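3. Laying the Mat

Your Hovusetti mat ships rolled, green side in, with a paper band at each end. Read this section through before you cut the bands. The mat should go down on a clean, level tabletop that is larger than the mat on every side. If you bought the Whiteley tabletop as well, finish Section 2 first.

3.1 Before you start

Clear the table completely and wipe it with a damp cloth. Let it dry. Grit left under the mat will show through as bumps, and the bumps get worse with use.

Keep the mat indoors overnight if it was delivered in cold weather. A cold mat is stiff and may crease when unrolled.

3.2 Unrolling

1. Set the roll along the short side of the table with the loose edge facing down.
2. Cut both paper bands. Hold the roll with one hand while you do this.
3. Unroll slowly toward the far side. Stop if the mat starts to drift and roll it back a few turns.
4. Press the mat flat with your palms, working from the middle out to the edges.
5. Place a book or other flat weight on each corner and leave it for 12 hours.

Note: Some curl at the corners is normal for the first day. If a corner still lifts after that, turn the mat over, weight it again, and leave it for another 12 hours.

Caution: Do not use an iron, a hair dryer, or a heat gun to flatten the mat. Heat will warp the backing and is not covered by the warranty.

3.3 Fixing the edges

The mat can be used loose. If the table gets bumped a lot, fix the edges with the tape supplied in the kit.

1. Fold back one long edge of the mat.
2. Stick the tape to the tabletop, just inside the line where the edge will sit. Leave the top liner on.
3. Check that the mat is square to the table.
4. Peel the liner and lower the edge onto the tape. Press firmly.
5. Repeat on the other long edge. The short edges are left free.

Caution: The tape grabs at once. Lifting it can tear the backing, so do the squaring up while the liner is still on.

3.4 Light and color

Set up your lamp after the mat is down. A warm bulb will make the green look yellower on the side nearest the lamp, and anything held over the mat will throw a shadow on it.
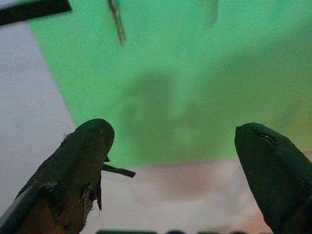
For fine work, move the lamp to the side opposite your working hand and raise it until the shadow softens. A second lamp on the other side helps with small parts.

3.5 Care

Brush off crumbs and dust after each use. Wipe marks with lukewarm water and a drop of dish soap. Do not use bleach or solvent cleaners. For a replacement tape kit, quote part number 578 when you order.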